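My father flew freight for Purnmont Air for 17 years and kept one seat belt buckle. I used to think that was sad.

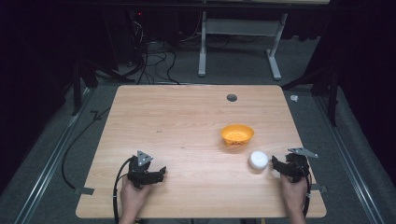 Purnmont ran two tired turboprops out of Ploltolell, and their timetable was more of a mood. Gervasio Echeverría, his old copilot, still insists they were late only in December. I would set the whole route out on a tabletop for you, with an orange plastic bowl for the hangar – it was a very small hangar.

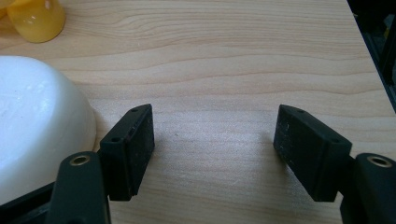
Pale wood grain, a bit like the lake at Clukine on approach.

The second plane was sold for parts in the end. Gervasio got a propeller blade. Dad says he prefers the buckle.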